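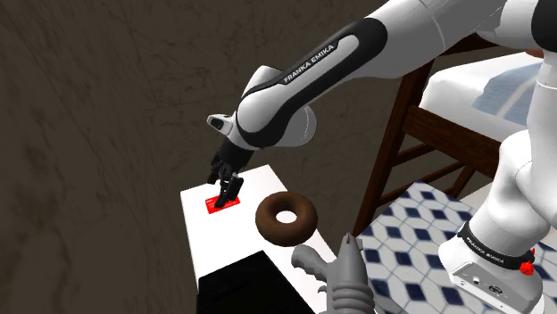 Home Builds Guides Parts Forum Log in

Kilter bench guide
Section 7: Teaching the card pick
Last updated: May
Filed under: Arms and grippers, Shared workshop builds

Everything in this section happens in the simulated room. Please finish it before you go near the real arm at Nestex, however confident you feel. Ashwin Bangera felt confident, and we now own a bench with a dent in it.

Before you start

Load the room file and let it settle. The donut stays where it is. It is an obstacle, it has no other duties, and requests to swap it for something more dignified have been read and filed.

1. Open the room and press Reset. The card should lie flat on the white top. If it has sunk into the surface or is hovering over it, press Reset again.

2. Set the travel speed to 200 and leave it there. The slider goes higher – so does the repair bill, once you copy your settings across to the real thing.

3. Jog the arm until the gripper hangs over the card, fingers pointing down. Use the wrist joints for the last stretch. Swinging the whole arm will get you there too, by way of everything else on the table. 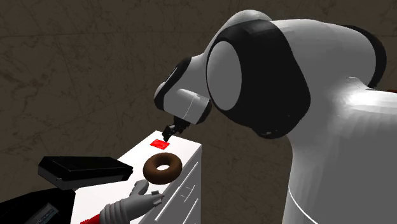 4. Lower in single steps. Stop as soon as the contact light in the side panel turns amber. Red means you are now pushing the table, and the table will win.

5. Save the position as "touch". Keegan Cormier saved his as "touch final new 2", and is the only person who can run his routine.

Note: the planner treats the donut as a solid disc. It will not go through the hole, and you should not try to persuade it.

Caution: do not delete the collision shapes to make the warnings stop. The warnings will stop.

6. Back the arm off and open the fingers all the way.

7. Switch to the gripper view and line up the card with the gap between the fingers. Ignore the printing on it, as the arm does. A card lying flat is a miserable thing to grip, so expect several goes at the approach angle before it comes up.

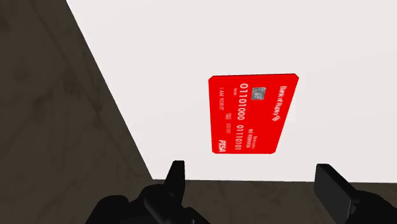

Fig. 3. Gripper view: fingers open, card centred above the gap.

8. Run the routine 24 times without touching anything. Write down every miss, including the ones you think were the computer's fault.

9. Export the routine to the Gornwood folder. Bookings for the real arm are on the sheet by the door; Sunday is usually free.

Previous Contents Next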